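Cushions on tatami: cover material, filling, and does it mark the mat?
Forum: Floors, Rugs and Soft Furnishings
8 posts

zisstead_deb
Started 1 May 2024

We put tatami down in the spare room and want to sit on it without wrecking it. The mats are real rush, still green. I have two old couch cushions with a coarse woven cover and I'm worried the weave will scuff the surface when people shift around. What do you all use? Also, has anybody had trouble with color coming off a dark cover? My husband wants black ones to match the shelves. I'd be happier with tan.

We're in Zisstead, so summers are sticky and the room gets afternoon sun.

kneel_or_chair
Smooth cotton, nothing with a zipper on the underside. The zipper pull is what did mine in. It left a little row of snags right where I sit and I only found them when I rolled the mat up to move. If your covers have zippers, turn them toward the wall or sew a flap over them.

Filling matters less than people say. Cotton batting goes flat after a year or so and you fluff it and carry on.

Bukola Ogbonna
I disagree about the filling. Foam holds damp against the mat and batting breathes. I had a foam cushion sit in one spot from July until fall and there was a pale patch with a musty smell under it. Batting cushions in the same room, no trouble.

On color, wash the covers twice before you use them. Cold water, a cup of vinegar if you believe in that. Then rub a damp white rag on the fabric. If the rag stays white you're fine. 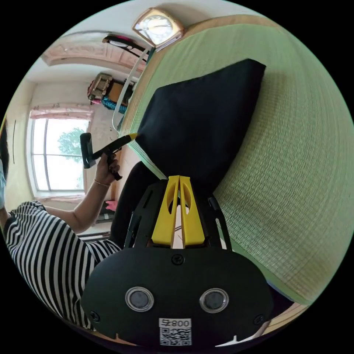 Re: black covers

tm_parsons
Black on green tatami looks good to me. Dust and pet hair are the real problem with black. I keep a lint roller in the closet and use it more than I'd like.

The sun will change your mats anyway. They go from green to straw color, and anything you leave lying in one place will leave its outline. Move the cushions every few days and it evens out.

kneel_or_chair
Bukola, was your foam one right against an outside wall? I've had foam on tatami for 14 years and never had a patch. I think your room was damp and the foam got blamed.

Bukola Ogbonna
Inside wall. The room was no damper than the rest of the house. I do agree that leaving it there for months was my own fault. Anyone who picks up their cushions at night can probably use whatever filling they like.

Adaeze Dauda
I sew these for people, so a few practical points.

Leave the cover a bit smaller than the filling or the corners go limp. I cut mine an inch under.

Use a tight weave. If you can see light through the cloth when you hold it up, it will catch on the rush sooner or later.

Skip piping. It looks sharp but it puts all the weight on a hard edge, and that edge is what rubs.

For price, I buy the Okonkwo cotton at 5 dollars a yard when the shop has remnants. The Sarkuvex blend is smoother but it gets warm to sit on. A ready-made set of four from Drornix was 195 last time I looked, and I thought the stitching was poor for that money.

tm_parsons
I have the Drornix set. Stitching has held up fine for me, over two years with kids. The covers did shrink in the dryer, so hang them.

zisstead_deb
Thanks, everyone. I did the rag test on a black remnant and got gray on the first wash and nothing on the second, so black it is. I'll go with batting and pick them up at night. Adaeze, do you close the cover by hand or leave an envelope opening? I'd like to be able to wash them, and I have 30 inches of fabric width to work with.

Adaeze Dauda
Envelope, with a good five-inch overlap so it doesn't gape. Put the opening on top, and keep the plain side against the mat. Thirty inches is plenty for a normal floor cushion.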